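Stunus Two-Arm Bench Kit: can it tidy up yet?

2 min read
July | by Houshang Fallahi
Print | E-mail

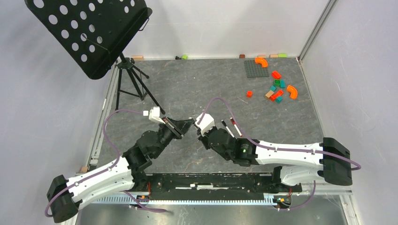
Two arms, one pile of toy blocks.

Okay, so everybody who visits the Sellix shop wants to know if the Stunus will clean up the kids' room. Not yet, I'm afraid! I've had ours going for 6 weeks and I love it, but my best run at picking up blocks took 34 minutes (my niece does it in 2, grumbling the whole way). Blocks it likes. Markers roll off, and socks are hopeless.

For simple sorting on a shop bench, though, I'd say go for it. You get both arms, both grippers and the cables, and the crate weighs 80 pounds, so bring a friend. Pickup is at our Sulludstead counter.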